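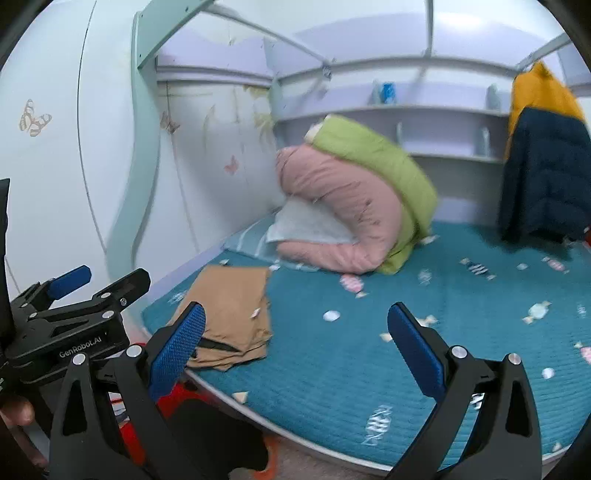

2 min read

Bed-making tips for housekeeping staff who now share the job with a machine

Updated 5/28/25

Ikiscombe family hostel started its bedding automation in February. I run the morning shift there and was told it would save us 20 minutes a room. I'm still waiting for them. Meanwhile the beds have to be stripped, folded and made, and a bunk room with a loft bed over a lower one is as awkward as it ever was. These tips are for the people doing it.

Clear the clothes first. Folded clothes on a mattress look like linen to a tired person at the end of a shift, and I wouldn't trust software to do better. A tan garment on a teal cover is easy enough to spot. White on white is how things end up in the wash.

Check the bedposts. Jackets get hung there and they drape down onto the mattress, so they come away with the blankets if you pull from that side.

Take rolled quilts apart one layer at a time. If a blanket is wrapped over the top, lift that off before you touch the quilt. Look for a pillow under any loose cloth at the head end - I have found more than one at the bottom of a laundry sack.

Quilted covers with a shaped rim go on head end first. Work the far corners while you still have the energy to lean in, then come back along the near side. Under a loft frame, kneel. Ducking and reaching is what ruins your back, and the sales sheet from Vallness had nothing to say about backs.

Leave shelves for last. Bottles in a bed nook get knocked by elbows and by quilts on their way out. Look at the floor under the bed too, before you kneel on whatever is down there.

Now the part management won't like. Since the change we do 10 rooms where we did eight, and the extra two came out of our breaks. The easy beds, flat and open, are the ones that were promised to the machine. The ones left over are the low ones, the cluttered ones and the kids' ones. If your site is getting the same system, ask for three things in writing: who puts right a badly made bed, whether that time is paid, and what happens to hours when it's switched off for service.

Keep your own record as well. I use a 40-page notebook and write down each bed I had to redo. It has been more use in meetings than anything on the dashboard - mine is nearly full.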